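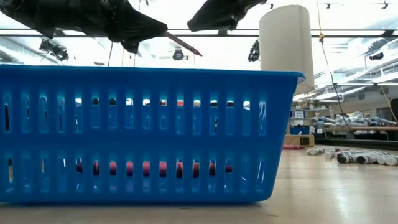
Zdislava Brabec: Baskets are the only way. We had pencil cases for years and the crayons never once went back in them. Does yours let the little ones fall through the slots though?

Replying to Zdislava up there because it's a fair question and I've got opinions now. Short answer is yes, the stubby ones do. Full-length crayons lie down nicely along the bottom and stay put. Anything shorter than my thumb goes in a jam jar.

Right, so, crayon basket thread. A few of you asked after I moaned about the craft cupboard last week.

Background: I've been running the Saturday-ish art table at the library annexe since August (it moves about depending on who has the room) and I inherited the crayons. All the crayons. Three carrier bags of them, half with the paper picked off, plus a biscuit tin nobody could get the lid off.

I did count them. I know. It was raining and I wanted to know whether to buy more. 924!! We are not buying more.

First thing I tried was the Flatano trays, the ones with the little compartments. Lovely for me, useless for the kids. You've got a five-year-old who wants red and she's got to find the red slot while someone's elbow is in it. We lasted two sessions and then it was soup.

Then I sorted by colour into tubs. Took a whole evening and around 60 rubber bands. Came undone in one afternoon.

So now it's a big blue plastic basket in the middle of the table and everything goes in it. The sides have slots so you can see a bit of what's at the bottom, which I didn't think I'd care about and I really do - the kids crouch down and peer through and shout "there's a pink one!" and off they go. So sweet.

Also good: wide rim, so you can get a hand in without scraping your knuckles. And it rinses under the tap. If you've ever tried to get wax crumbs out of the corners of a wooden box you'll know why I'm going on about it.

Bad: the crumbs come out through the slots as well. I put an old tray underneath on messy days, or just wipe the table after. Pale table, dark red crayon, you find every last bit.

Abena Amegashie asked if I still sort at all. Sort of? I take out the broken ones at the end and I sharpen anything that's gone flat. The dark reds and browns always come back with good points on them because hardly anyone picks them, poor things. Yellow and light blue are nubs by the second week.

The nubs get melted in an old bun tin. 300 ml of crayon bits made a very respectable batch of chunky ones. Peel the paper off first, ALL of it. Ask me how my oven smelled.

Sum-yee Lai says she soaks hers in warm water and the wrappers slide off. Trying that next time, my nails can't take another round.

Oh and tidying up! Having one basket has made it so much quicker. "Everything in the blue basket" is an instruction a three-year-old can follow. "Everything in its proper compartment" had me on my knees with a torch.

If anyone's local and wants a carrier bag of spare crayons, please, I'm begging, message me. Felt tips are a separate thread and I'm not ready to talk about the lids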